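Grultden puts a humanoid robot to work at its Jisedby plant and keeps every job in the packing hall

Jisedby, October 29, 2022 - Grultden, a maker of molded plastic covers and housings for industrial customers, announces that the trial of a humanoid robot in its packing hall has become a permanent part of the work. The robot handles molded black shells and places them for packing. The trial started in April, and the decision to continue was made together with the employees of the hall.

The robot was delivered and programmed by Prarlow, an automation company that works with small and medium-size factories. It has two arms, two legs and jointed hands, and it does its work beside people without a fence. The area it may use is agreed each morning with the shift leader.

Grultden employs 303 people in Jisedby. None of them has lost their job because of the robot, and the company has promised in writing that this will stay so for the packing hall. Five employees have moved to other tasks in the same building, all of them by their own application.

Less lifting and turning, more checking

Before the trial, one person in the packing hall could handle 2,000 shells during a shift. Each shell had to be picked up, turned, looked at and put down again. The pieces are light, but the movement of the wrist is always the same, and the occupational health service of the company had for several years received complaints of pain in the hands and shoulders.

Now the robot takes 800 of these pieces in a shift. The rest is still done by hand, and it is done by two people who change place with each other every hour. The time that became free is used for checking the surface of the shells and for preparing the orders of the next day.

"We did not want to buy a machine and then ask what to do with the people," says Merja Karppinen, plant manager at Grultden. "We asked first which part of the day they would gladly give away. The answer was very clear, it was the turning. Checking they wanted to keep, and they kept it."

The opinion of the employees has not been the same in all phases. In the first weeks many found the robot slow and in the way. Pirjo Saarinen, who has packed at Grultden for nineteen years and is the elected safety representative of the hall, was one of them.

"In the beginning I walked around it with a big circle," says Pirjo Saarinen. "It stopped often, and when it stopped, we had to wait for the technician. In the summer we learned to start it again ourselves, and after this it was easier to accept. My wrist is better than last year. I still think it should be quicker with the small sizes, and I have told this to Prarlow many times."

New tasks in the hall

Four packers have completed a training of six days at Prarlow and now work as robot operators for a part of their week. They set up the work area, decide which sizes are suitable and write down each stop and its reason. The task gives a supplement to the salary, which was negotiated locally before the training began.

The stop reports are read every week by Prarlow's engineers. From these reports came two changes: the grip was made softer for the glossy shells, because the first setting left marks on the surface, and the robot now holds a shell by its lower end when it lifts it from the box.

"An operator who has packed the same product for ten years sees things which we do not see," says Lenni Manninen, project engineer at Prarlow. "She can tell from the sound that a shell is not placed well. We have no sensor for this, so we listen to her."
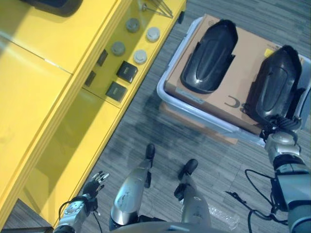 What the trial cost and what comes next

The hall used 845 working hours of its own personnel for the trial, including the training and the meetings. Grultden considers this number important to publish, as other companies of the same size often ask for it. The robot itself is rented from Prarlow with a contract of three years.

During the winter the robot will be tested with two smaller sizes of shells. A second robot is not planned at the moment. If one is considered later, the employees of the hall will be heard before any order is made - this is written in the same agreement as the promise about the jobs.

Leclerc, one of the customers of the Jisedby plant, has followed the trial and received test deliveries packed with the robot's help. "For us the delivery has to come on the right day and without scratches," says Fatima Adeleke, purchasing manager at Leclerc. "The early test lots had some marks and we sent them back. The later ones we have accepted as normal."

Visits for the press can be arranged in the packing hall during the day shift. Please wear closed shoes and reserve time for a short safety introduction at the gate.

More information:
Anneli Toivonen, communications, Grultden, Jisedby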